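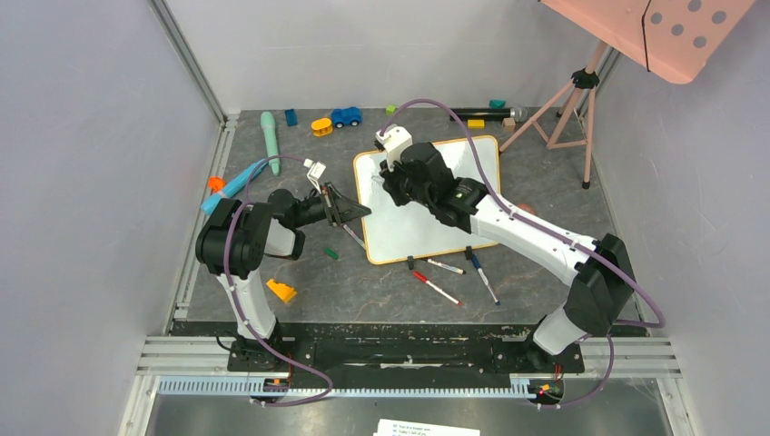

Josurano asked if the recipe set can be split by region before anyone trains a spelling checker on it, and yes, v4 does that now.

2 min read

# Tonar recipe cards

Handwritten recipe cards, typed up. 1154 cards, 819 with a region filled in. Rest say "unknown", dont guess.

## Files

- `cards.csv` - one row per card
- `regions.csv` - 22 regions, old county names
- `notes.txt` - messy, read it anyway

## Known problems

Oven temps mixed, F and C. Check the `unit` column. Cups vs grams never cleaned up. Duplicates from the October import still in there, mostly pies.

Spelling left as written, incl. "vanila" and "buter". Please dont fix.

## License

Free to reuse, credit Tonar. Updated 2022-12-19.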